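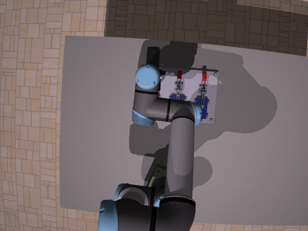 How a comic book page works

A comic tells a story with drawings placed in order. Each drawing usually sits inside a box called a panel. The blank strip between two panels is called the gutter. Time can pass in the gutter. If one panel shows a hand on a doorknob and the next shows an open door, the reader works out that the door was opened.

Reading order

In English-language comics, you start at the top left panel and read across to the right, then drop down to the next row. One row of panels is called a tier. Many pages have 3 tiers. Japanese comics are usually read from right to left.

Panel size

Small panels tend to be read quickly. A large panel slows the reader down, so artists often save it for something important. A panel that fills the whole page is called a splash. In the adventure comic Grurndale, the first sight of the city of Fidcombe is a splash, and the chase that follows it is cut into narrow panels.

Words

Speech goes in balloons. The pointed part is the tail, and it aims at the speaker. Thoughts may go in a cloud shape with small bubbles for a tail. Captions are boxes for the narrator. A sound effect, such as CRASH, is drawn as part of the art. The person who adds all of these is the letterer. 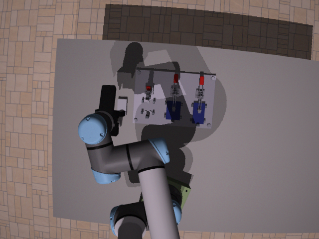 Panels do not have to be the same size, and their edges do not have to line up from one tier to the next. A page with equal panels is called a grid. A page with mixed panels looks more like the floor around the gray table, where the rectangular tiles are staggered in an irregular pattern. The same floor is useful for thinking about color. The dark brown band past the far edge of the table has the same tile pattern as the beige and tan part, only much darker. A colorist can do this on a comic page too — keep the line drawing as it is and darken one area to show shadow or night.

Who does what

The writer makes a script that lists what happens in each panel. The penciler draws the page. The inker goes over the pencil lines in black. The colorist and the letterer come after that. On a small comic, one person may do every job.

Words to know

Panel: one box of art.
Gutter: the space between panels.
Tier: a row of panels.
Splash: a panel that fills a page.
Tail: the part of a balloon that points to the speaker.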